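2020-03-09
Posted by Nest Gethin
Last updated 2 hours after posting

Hello all,

Sorry for the silence, I've been reading along but haven't had much to add until Lutfa's message. I'm leaving her post in underneath my bits so the newer people can follow.

Lutfa Uddin wrote:
> Has anyone here had a chemical peel for the brown patches you get on
> the cheeks? Mine came up after my second baby and they get darker every
> summer. The Trirano clinic has offered me a course of 3 light peels, and
> I'm a bit nervous as I have brown skin and I've read that it can make
> things worse. Also how bad is the peeling? I work on a reception desk
> and can't really hide!

I had the same patches (melasma, my GP called it) and I went for light peels at the Omamard place last year. Mine were glycolic acid. It tingled, then it stung for a minute or so, a bit like putting vinegar on a paper cut, and then they took it off and put a cold cloth on. I went back to work the next morning looking as if I'd been out in the wind. The flaking came a few days later and was mostly round my mouth and chin, so nothing a plain moisturiser couldn't deal with. Do NOT pick it. I picked it once and had a pink mark on my chin for weeks!

It cost me £126 a go, which made me gulp, and they wanted £100 up front as a deposit. Ask about that before you book, and ask whether you get it back if they decide on the day that your skin isn't ready.

About your skin tone, I'm very pale so I can't speak from experience, but Teresa Bastos posted on here ages ago about hers and she's much closer to you. Hers were done by a dermatologist who put her on a fading cream for a good while first and did a test patch behind the ear. She was very firm that a strong peel would have been a mistake for her. So do ask them straight out how many people with brown skin they've treated, and if they go vague on you I'd walk away. Have you told them you get it from pregnancy? And if you're still feeding the little one, mention that too.

Did it work? Well, my patches faded a lot, almost gone by the winter, and then I had one sunny week in May with a hat and no cream and back they came. I wear factor 50 every day now, even when it's tipping down. Irén Boros swears by a tinted one and says it covers the patches as well, but it goes orange on me.

Mahfuz, you said you'd had one for acne marks on your back, was that the same acid or the salicylic one? I've got 5 or so little dents on my shoulder I'd like to sort out before my sister's wedding.

Right, tea's burning.

Nest x

4 replies · 2 shares

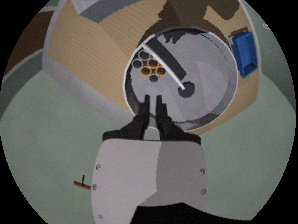

How soon can I wear make-up after a light peel?

Most people are told to leave it until the next day at least, and to wait longer if the skin is still sore or flaking. Go by what your own clinic says, and keep the sunscreen on in the meantime.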